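Drornenberg Wall Paint, Soft Matte, Color 2257 (Pale Lavender)
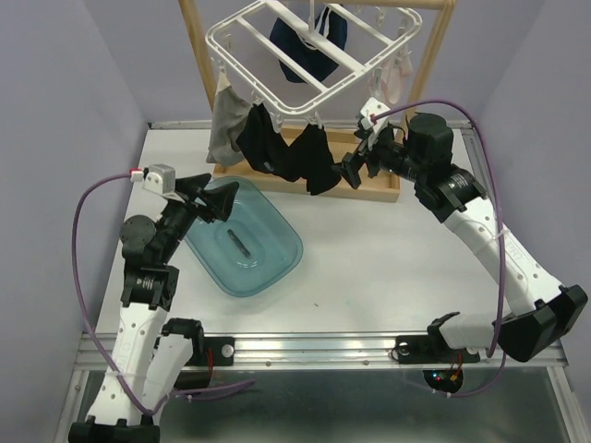 Pale lavender walls with a light gray tabletop.

Okay, I'll admit it, this is my favorite paint in the whole shop and I've got it in my own hallway, so read this page with that in mind! I'm Faith Tanui, I mix the colors at our Odolville store and I write most of these pages too.

2257 is a very pale purple with a good bit of gray in it. It looks almost white next to a bright purple cushion, and then you hold it up against a real white door and there it is, clearly lavender. In a north-facing room it goes cooler and a little blue. In a room with evening sun it warms up and gets a touch pink (my sister was sure I'd used two different cans). Please try a sample on the wall you're going to paint, and look at it after dark with the lamps on as well.

What it's like to use

It's a water-based paint with a soft matte finish, thick enough that it doesn't run down your wrist. Give it a proper stir from the bottom, because the color settles. I use a medium roller for the walls and an angled brush for the corners, and I do the corners one wall at a time so the edges blend in. You'll want two coats over white or cream. Over anything dark, put a primer on first. I tried skipping primer over a navy bedroom wall and ended up going back for another can, which was annoying and served me right.

The smell is mild. I still open a window.

Cleaning it

You can wipe it with a damp cloth and a drop of dish soap once it's had a few weeks to harden. Scrubbing will leave a shiny patch, as with any matte. For kitchens and kids' bathrooms I'd go for the Drornenberg satin, which we can mix in the same color. It does look a bit deeper in satin, so sample that one separately.

What goes with it

Light gray is the easy one, for desks, counters, shelves, that kind of thing. Pale oak is lovely with it too. For trim, I like the Clisstead Warm White better than a bright white, especially in older houses where the woodwork isn't perfectly straight and you don't want a hard line showing it off. Rehema Kombo, who runs our Upadhyay store, swears by dark olive for the door. I thought she was kidding, but I've seen hers and now I want one!

Sizes and price

Large can: $57
Sample pot: $2
Finish: soft matte (satin to order, same price)
Use: indoor walls and ceilings
Clean up: warm water and soap

Every can is mixed when you order it. If you need more than one, get them together, and pour them into one big bucket before you start so any tiny difference disappears. We can't take back mixed paint, but unopened primer is fine to return if you still have the receipt.

Ordering and pickup

Order before noon on Friday and it'll be at the counter in Odolville or Upadhyay by closing time. Delivery is free on orders over $50, so a single large can already gets you there. From November on we don't leave paint on porches, as it's no good once it has frozen, so somebody will need to be home to take it in.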